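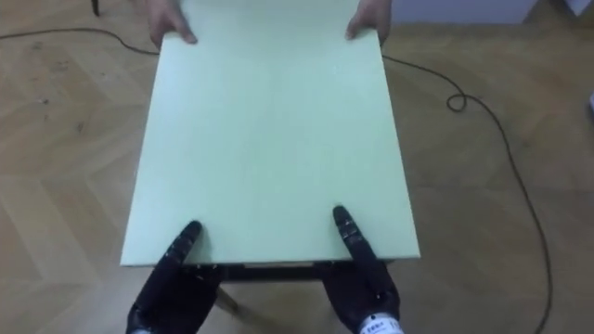 4. Fitting the table top

The Bundis table top is delivered separate from the frame, and it must be put on only after all the legs are tightened (step 3). Clear 1000 mm of free floor on each long side before you begin. The board is flat and smooth but not easy to hold alone, so carry it from both ends, with a grip at each end as on the mint-green top shown with this section. Fingers may rest on the surface, the paint is not damaged by this.

4.1 Lift the top and keep it level over the frame.

4.2 Lower the far end first, then the near end. Move your fingers out from under the edge before the board sits down.

4.3 Push the top until the overhang is the same on both sides. A difference up to 3 mm is allowed.

4.4 From below, put in the short screws from bag B by hand – do not tighten yet.

4.5 When all screws are in, tighten them crosswise with the key.

CAUTION: Do not use the long screws from bag A here. The top is 21 mm thick and they will come through the surface.

NOTE: Wait 30 minutes before you place heavy things if the top comes from a cold room.

For the Umura frame – the one with folding legs – lock both legs first and then start from 4.1.

Spare screws can be ordered from Dresell, bag B.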